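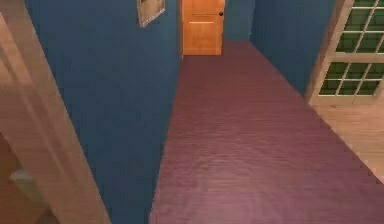
Unit 6. Collecting Navigation Episodes in Simulated Homes

Hulham Institute of Technology
Department of Automation, Course Handout
Instructor: Lucinda Pennington
Laboratory supervisor: Modupe Olatunji
Revised December 2, 2025

6.1 Purpose of the unit

Students will produce a set of demonstration episodes from which a mobile agent can learn to move between rooms. The agent receives a color view and a written instruction, and it must choose an action at every step. Everything it learns about doorways, corridors and turning points comes from the episodes recorded in this unit, so the quality of those episodes is graded along with the trained policy.

Collection is carried out in the Batondale simulator, which renders the interiors of furnished and unfurnished houses. Students who completed Unit 5 already have an account. Others should request one from the laboratory supervisor before the first session.

6.2 What counts as an episode

An episode consists of a starting pose, an instruction, the sequence of actions taken by the operator, and the view rendered after each action. It ends when the operator issues the stop action. An episode without a stop action is incomplete and will be rejected by the checking script.

The permitted actions are forward, turn left, turn right, look up, look down and stop. Combined actions are not recorded. An operator who holds two keys at once will find that only the first is kept.

6.3 Views taken at a threshold

Many useful steps occur while the agent is leaving one room and entering a passage. In the view at the head of this handout, the near door frame takes up much of the left side, the hallway runs away toward a closed wooden door, and a glass-paned door stands to the right. A learner has to separate the surfaces that block its path from the floor it can cross, and at a threshold a large part of the view may belong to a surface very close to it.

The change of flooring deserves attention. The mauve hallway floor meets pale wood at the room on the right, and a policy trained on too few houses may treat such a color boundary as an obstacle. Episodes that cross from one floor to another should therefore appear in every student's set.

Closed doors are a separate matter. The simulator does not allow the agent to open them, and an instruction must never name a goal behind one. Check the goal on the floor plan before writing the instruction.

6.4 Writing instructions

Write in complete sentences and in everyday words. Refer to things the agent will be able to see along the route. "Go down the hall and stop in front of the wooden door" is acceptable. "Proceed north and stop at node 14" is not, as the agent has no compass and no access to node labels.

Color words are useful but should not carry the whole instruction. In a hallway with blue walls on both sides, "follow the blue wall" leaves the route open to more than one reading.

Two instructions are required for each route, written by different students. Consuelo Varela maintains the pairing list, and changes to it must reach her before collection begins.

6.5 Required amounts

Each section of the course contributes 600 episodes. The combined set for the year is 3000 episodes, of which 2000 are used for training. The remainder is held back for validation and testing and is drawn from houses that do not appear in the training portion.

No episode may exceed 172 actions. Longer routes should be divided at a doorway and recorded as two episodes, each with its own instruction.

6.6 Common faults

Collision sliding. The operator presses forward against a door frame and the simulator moves the agent along it. The step is recorded as forward, but the resulting motion is sideways. Back out of the route and record it again.

Idle turning. Operators often look left and right before deciding where to go. Study the floor plan first - the learner will copy the hesitation.

Early stop. The stop action is issued at the entrance to the goal room while the goal itself is still out of reach. The limit is one meter.

6.7 Submission

Upload the episode folder and the signed log sheet to the Grirnard server. Guðlaug Holst runs the checking script each evening and returns a list of rejected episodes, which may be replaced once without penalty. Questions about grading go to Caoimhe Brophy.

Reading for Unit 7: course reader, chapter on imitation learning, through the section on compounding error.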